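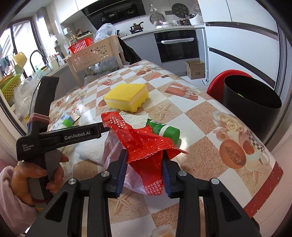

Wrappers first, then the sponge: clearing a table with Na-rae Moon

Caught Na-rae Moon between two jobs, a little after 6 in the evening, at the back table of the Gretmont tea rooms. She runs Darnov, a small cleaning outfit, 28 regular clients. Mostly flats. A few offices. One dentist.

She talks fast and clears while she talks.

"Dry stuff goes first. Always. Wrappers, napkins, bags. People come in with the sponge already wet and then there's paper mush all over the cloth."

Red candy-type wrappers are her least favorite. Slippery, she says, and they cling to whatever is under them. Clear plastic bags a close second — "you think you got it, and it's stuck to your sleeve."

And the napkins? The embossed ones tear. She folds what can be folded and uses it for crumbs, then out it goes. "A tissue has two lives. Not three."

Small bottles and tubes she won't throw out, ever, even ones that feel empty. She learned that at a client's in Tundier, where she binned a tube of hand cream and got a phone call at 81 Seo Street, her old office. "She was so upset. Over cream! So now caps on, stand them to one side, ask." Same for cards, reciepts, anything with printing on it.

Her sponges are thick yellow blocks. Buys them 200 at a time, splits the box with her sister. Stood on end between jobs, so they dry. I asked if that really works.

"Better than lying in a puddle, no?"

A tablecloth she shakes outdoors if theres a balcony. If not, she folds it inward, corners to the middle, and carries the whole thing to the sink.

Then her phone went. Next client, two stops away. She took the bag of trash with her and left me the sponge.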